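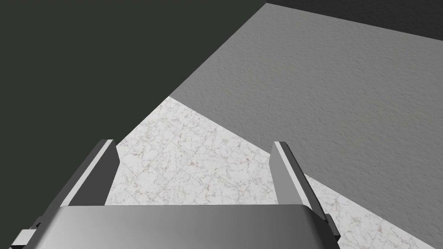 *Kukari cell, rendered wrist view: gripper open, no object held.*

**Plendgate, simulation cell diary. April, morning and afternoon sessions.**

The Kukari cell was started at 8:10 a.m. from the configuration saved at the close of the previous session. Start-up was normal except for one warning from the Barasa controller, which reported that the gripper calibration file was older than the arm model it referred to. The warning has been present for some time and has been acknowledged at every start-up without further action. It was decided that today's session would be given over to clearing it properly, and the task runs requested by the Fidcombe office were moved back accordingly.

The calibration file was written for the earlier finger geometry. The fingers were replaced in the model during the winter revision, and the new plates are slightly longer than those they replaced. The controller was therefore closing to a width that was correct for the old plates and short for the new ones. The error is small at the open end of travel and grows toward the closed end, which agrees with the complaints entered in this diary in recent weeks concerning thin objects.

The existing file was copied to the archive folder before any change was made. The open position was set first. Both fingers were commanded to full opening, and the reported width was compared with the geometry in the model. The left finger agreed. The right finger showed a small offset, traced to a joint origin that had been typed by hand and rounded. The origin was re-entered from the source drawing. The same check was then carried out on the other arm, where the origins were found to be correct.

The closed position took longer. With the collision margin at its present value the fingers stopped before the pads met, and the controller treated the stop as a grasp. This explains a number of runs logged as successful in which nothing had been picked up. The margin was reduced in steps, with a full open and close cycle at each step, until the pads met without passing through one another. At the smallest margin tried there was visible chatter at the tips. The value was brought back by one step and the chatter ceased.

A break was taken at 10:30 a.m. while the overnight logs were exported. The export contains 3,682 grasp records. Of these, 481 carry the early-stop pattern described above and will have to be marked as unreliable. They are not to be deleted. Fidcombe has asked on a previous occasion that faulty records be kept with a note of the fault, and that practice will be followed.

Work resumed with the arms in the raised posture, the base alongside the platform.
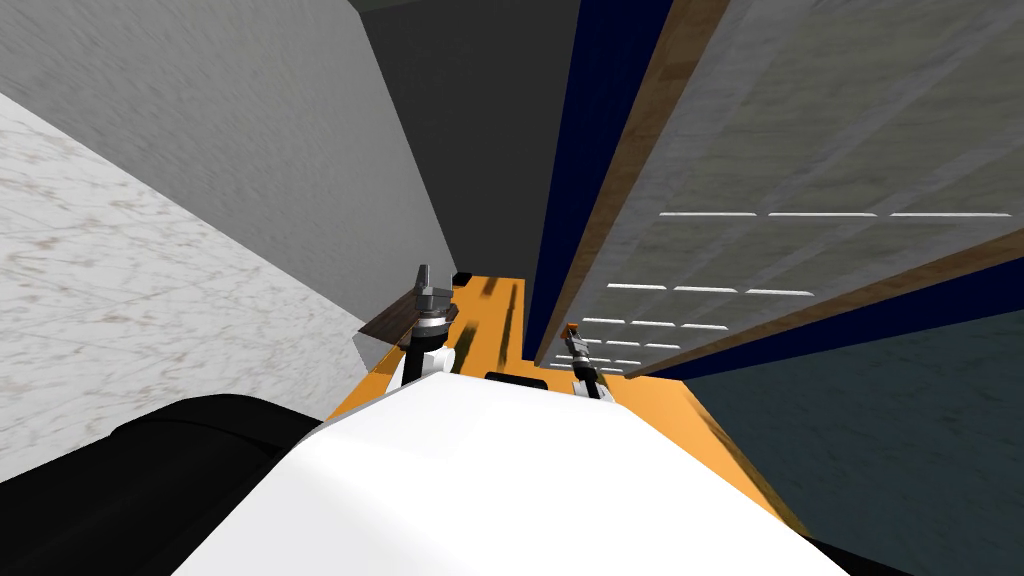

The purpose of the raised posture is to load both wrists in the same direction, so that any difference between the two sides can be read from the holding torque without correction. The posture was held for three minutes of simulated time. Both wrists settled, although the right took noticeably longer to do so. The damping term for that wrist was found to have been left at a test value, presumably from the tuning exercise in the autumn. It has been returned to the standard value. The test value is recorded in the configuration notes in case the exercise is repeated.

The opportunity was taken to look at the clearance between the base and its surroundings. Barasa permits the base to approach fixed furniture until the collision shapes touch, and the shape used for the base is a plain box that does not follow the curve of the body. The box is generous at the shoulders and somewhat mean at the front. A replacement shape has been drafted but was not installed today – a change of that kind affects the path planner as well, and should be given a session of its own.

The wrist camera settings were reviewed at 1:45 p.m. The mounting offsets had survived the winter revision without alteration. The exposure setting had not, and was restored from the archive. It is suggested that the camera block be moved into a separate file so that future changes to the arm model do not overwrite it. This suggestion has been made in this diary before.

The afternoon was occupied by the verification run. The cell was set to perform 552 unattended cycles, each consisting of a full opening, a closure with nothing between the fingers, a second opening, and a return to the rest posture. The pass condition is that the controller should report an empty closure every time. The first attempt was abandoned early, the old calibration file having been loaded from a cached path. The cache was cleared, the controller restarted, and the file date confirmed in the start-up log before the run was begun again. The age warning did not appear.

The second attempt ran to completion at 4:20 p.m. Every cycle was reported as an empty closure. Holding torque on the two wrists remained within tolerance of one another throughout, and no chatter was logged.

Items carried forward:

- Mark the unreliable grasp records and send the list to Fidcombe.
- Repeat the verification run with a thin object between the fingers, both arms.
- Install and test the draft collision shape for the base.
- Separate the camera block from the arm model file.
- Remove the cached path from the start-up script, which at present is cleared by hand.

The new calibration file has been saved under the current revision number and set as the default. The Kukari cell was returned to the rest posture and shut down at 4:50 p.m. The Fidcombe task runs may be scheduled from the next session, beginning with the thin-object set.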